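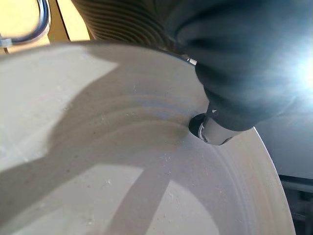
An afternoon at the Hillach open house

Filed under: Out and About, Robots

So I finally made it to one of those shop open houses I keep seeing flyers for! Hillach does finishing work for other companies, and once a year they let regular people wander in. I signed up back in May and then forgot all about it until Angelica Pascual texted to ask if I was driving (I was, apparently).

The robot was the thing everybody wanted to see. It was going over the inside of a big cream-colored bowl shape, a wide shallow one, with the tip of the tool right down on the surface next to these faint rings that run around it. I expected something loud and fast. It was slow! You could stand there and follow the little silver tip and sort of forget there was a whole black arm's worth of machinery hanging over it.

Edem Agbeko was running the demo and he was great with questions. I asked what the rings were and he said they're left over from the step before, and that the robot follows them by feel, pushing a tiny bit harder or softer as the curve changes. One pass takes 20 minutes. He used to do the same job by hand and his shoulder still complains about it.

There were a few crumbs sitting on the surface and I badly wanted to blow them off. I did not. There's a yellow line on the floor and I stayed behind it like a grown-up.

Things I'd do differently: get there early. They take people through in groups of 10, and we waited long enough to finish the entire bag of pretzels I'd brought for the ride home. Also wear real shoes — sandals get you sent back to the front desk for a pair of very ugly toe covers.

After the robot we saw the packing room, which was mostly shelves, and a Duvero sander from before I was born that Rosalinda Lagman still uses for small jobs. She let Angelica try it on a scrap piece. I've heard about it four times since.

Sohail Sandhu from the front office says the sign-up sheet for next year goes up in the spring.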